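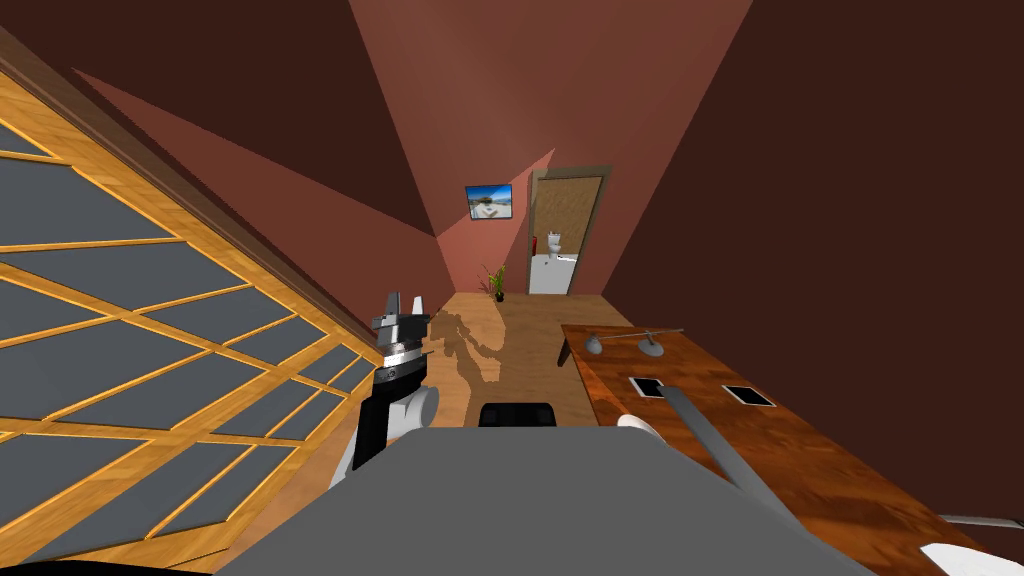 Hagos Workneh

October, started 8:15 a.m.

Picking up the Cestside rent comparison where I left it. The listing pull from last night has 200 rows. I cut it down to two-bedroom units only and dropped anything with no square footage, which took out 40. Most of those were from the same two landlords on Yeh Street, so the Yeh end of the neighborhood is going to be thin. Make a note of that on the chart when it goes out.

Duplicates next. The same unit gets posted twice with "Apt 3" and "#3" and the script treats them as different homes. Changed the address cleanup so both become "unit 3". Found 16 pairs that way. Kept the later posting in each pair. Where the asking rent dropped between the two postings I saved the first number in a separate column called first_ask, could be useful for the price cut question later.

9:40. Ran medians by block group. Cestside north looks too high. Went through the rows by hand and found three furnished short-term places priced by the week, with the weekly figure multiplied up to a month. Removed them. Median came down to something closer to what the leasing people at Hosia have been telling us. Still higher than the south side, and I think that part is real.

Utilities are a mess. Half the listings say "utilities included" and don't say which ones. Tried splitting into heat included / heat not included and there's enough text to do it for roughly 40 of the listings, no more. Not enough to adjust anything. Leaving rents as posted for this round and saying so in the footnote.

Lunch.

1:20 p.m. Drarnau building. The new tower has its own page with floor plans and a "starting from" price for each one. Question is whether a starting price counts as a listing. Last quarter we said yes, and it pulled the median down, as the starting price is for the lowest floor with the worst parking. I'd like to leave these out and report Drarnau on its own line. Did it both ways and saved both files, v3a with and v3b without. Whoever reads this first, tell me which you want before I redo the map.

2:50. Map colors. Five bands instead of seven. Block groups with too few listings are now hatched so they don't look like cheap ones.

Left to do:
check the south side for weekly prices too
ask Hosia if they will share signed rents, even just ranges
fix the date column, some rows have the pull date where the posting date should be
rename the folder, "final2" is last quarter's

Stopped at 4:30. Files are on the shared drive under rents, v3b is open on my machine so don't edit that one until I close it.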